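Against the Spare Room Makeover

24 Aug 2019

Every few months a magazine, a paint firm or a well-meaning relative tells me that my home ought to be making me calmer. The advice is always the same. Clear the surfaces. Paint the walls the colour of weak tea. Put away anything that was made to be played with, or buy a version of it dull enough to leave out. Do all this, I'm told, and I will sleep better, argue less and finally read the long novels I bought at university.

I don't believe a word of it, and I have tried harder than most to believe it.

We moved to Endport in a wet December, into a house with one room too many. It had been somebody's dining room, then somebody's store for broken chairs, and by the time it reached us it had a bare bulb and a smell of old carpet. The room became a project. I read the books. I bought the sample pots. I spent a whole weekend staring at squares of beige in different lights and pretending I had an opinion about them.

What strikes me now is how sure the books were. One of them promised that a calm colour would "reset" the mind in the evening. It didn't say how anybody had found this out. Another said that a pale wall makes a room feel larger, and two chapters later said that a dark wall does the same by hiding the corners. Both can't be the whole story. I suspect that the people who write these things have been in a great many rooms they liked, and have looked at the walls afterwards for the cause.

The trouble with a plain wall is that it never stays the colour on the tin. It goes pale and grey at one end and brown at the other, and anything that comes between it and the light puts a great soft shadow in the middle. You pay extra for a shade with a name like a Scottish island and you get four or five shades, none of which you chose.

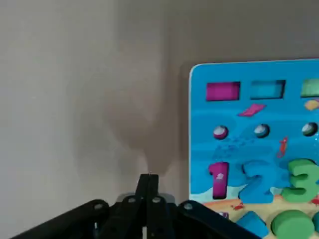
The price of calm

I kept the receipts, out of spite mostly. By the time we stopped, the spare room had cost us 2,452 pounds, and this was with me doing the painting. The largest single item was a set of shelves from a range called Plillusari, which the shop said would "let the room breathe". It cost 1,010 pounds. The instructions asked for two people and 7 different screws, and the finished shelves were so handsome that we were both afraid to put anything on them.

Now, I'm not against spending money on a house. A roof that leaks should be mended and a window that sticks should be made to open. If you have a cold bathroom, heat it. These are plain improvements and you feel them the same day. My quarrel is with the other sort of spending, the sort where the benefit is meant to take place inside your head and you can be blamed if it doesn't. When a boiler fails you ring the firm. When a tranquil room fails to make you tranquil, the fault is presumably yours, and there is another book about that.

I asked friends who had done up rooms of their own whether they felt any different. Most said yes at once. Then I asked how long it had lasted, and the answers got vaguer. One couple in Wurnport had painted their sitting room three times in as many years and were fond of each colour for the first month. They didn't see this as evidence against paint. They saw it as a reason to get the next one right.

It may be that what people enjoy is the doing up. There's a good deal to be said for a week with a roller and the radio on. You can see how far you've got, which is more than I can say for my job, and at the end somebody brings you a sandwich. If the magazines said "painting a wall is a pleasant way to pass a week", I would have no complaint at all. But there isn't much money in that, and so the wall has to be credited with powers.

What the tasteful room leaves out

The rule I dislike most is the one about clear surfaces. It turns up everywhere, and it is nearly always illustrated with a table that has one bowl on it. I have never been able to work out where these people do things. Where do they sort the post? Where do they mend a lamp, or cut out a pattern, or help a child with a map of the rivers of Europe? A table with nothing on it is a table between jobs, and a house in which all the tables are between jobs is a house where not much is going on.

Some years ago we spent a fortnight in Võ, in a rented flat that broke every rule I had been reading about. The curtains fought with the rug. There was a large table in the main room, marked all over by cups and knives, and it was never clear from the hour we arrived. We ate at one end of it. At the other end were cards, a half-written letter, a bag of plums and whatever somebody had been in the middle of the night before. I slept very well there. I don't offer that as proof of anything – I was on holiday, and I'd have slept well in a shed – but it's exactly as good as the proof on the other side.

Toys come off worst. The tasteful position is that they should be few, made of wood, and pale. I have no objection to wood. I do wonder who the paleness is for. Small children, given the choice, go for red and yellow with both hands, and so would most adults if they hadn't been taught to be embarrassed about it. A bright puzzle left out on a big brown table does more for a room than any number of scented candles, and you can sit down and have a go at it as well.

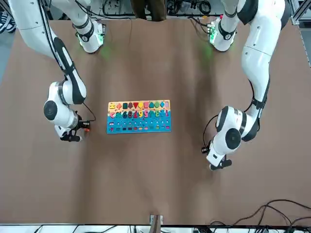
A wooden puzzle board near the middle of a large tabletop, colours and all.

I can hear the reply to this, having been given it several times. Nobody is forcing you, people say. If you like mess, have mess. That's fair up to a point, but it skips over how the advice is sold. It isn't put forward as a matter of liking. It comes dressed as something close to medicine, with talk of stress and focus and "visual noise", and it's aimed at people who are tired and would quite like to be told what to do about it. I was one of them. I wanted somebody to say that the cure was a tin of paint, as a tin of paint was something I could manage.

I also notice that the advice turns over rather quickly for something based on how the mind works. When I was a child a restful room was green, and had a patterned border at the height of your elbow. Later it was white, then grey, then that colour which is neither grey nor beige. Human nerves can't have altered that much in the time. The paint firms, meanwhile, have had something new to sell each spring.

There is one part of it I would keep. Light matters. I've lived in a basement and I wouldn't do it again. If you have a dark room and can get more daylight into it, by cutting back a hedge or taking down a blind, then I think you will be glad of it, and a hedge can be cut back for nothing. I'd keep a comfortable chair too, in whatever ugly cloth it happens to be covered in. After that I run out.

The spare room is still beige. I'm not going to paint it again, partly from principle and partly because I know how long the skirting boards take. The shelves have given in and now hold jigsaws, a sewing machine, the Christmas lights and a box of leads for things we no longer own. We use the room most evenings. I feel much the same in it as I do in the kitchen.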